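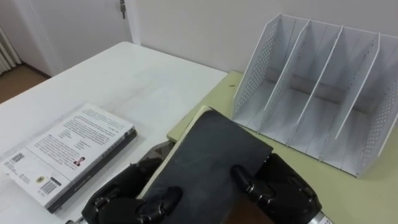
Marnow SSDベンチログ README

はじめに

自宅PCに挿したSSDの速度を、ひたすら測って貯めたデータ置き場です。もともとは自分用のメモだったんですが、Hamisi Kaijageさんに「CSVごと公開してよ!」と言われて、勢いで整理しました(列名が日英まざっているのはその名残です)。

中身

対象はPadiaのSATAモデル、SullilachのNVMeモデル、それとNyandaの廉価版の3台。どれも自腹で買った1,000GB品です。1台につき40回ずつ測っていて、1回ぶんがCSVの1行になっています。列は9つで、日時、機種、室温、開始時と終了時のSSD温度、順次読み書き、ランダム読み書き。速度はMB/s、温度は摂氏です。

測り方

起動してしばらく放置、常駐ソフトを全部落としてから計測、という地味な作業の繰り返しです。空き容量は毎回半分にそろえました。Nyandaだけは途中でファームウェアを更新したので、更新後の行はfw列じゃなくてファイル名の末尾に_newが付いています。ややこしくてすみません、そのうち直します。

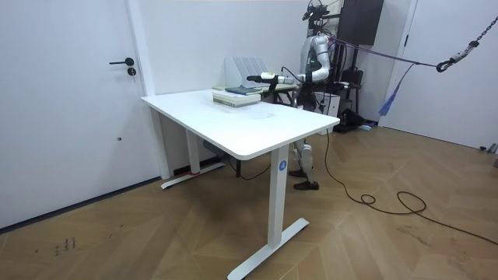 室温は7月に測ったぶんがかなり高めで、Sullilachは後半の書き込みがガクッと落ちています。ヒートシンクなしの素の状態なので、付けて使う人はもう少しいい数字が出ると思います。外れ値は消さずに残しました。平均を取るときは中央値も一緒に見てもらえるとうれしいです!

気をつけてほしいこと

マザーボードは1枚だけなので、ほかの環境との比較にはあまり向きません。耐久性のデータも入っていません。室温が空欄の行は温度計の電池切れです。

利用について

商用も含めて自由にどうぞ。ブログなどで使うときは「Marnow」と書いてもらえれば十分です。間違いを見つけたら、行番号つきで教えてください。

最終更新:18/01/2021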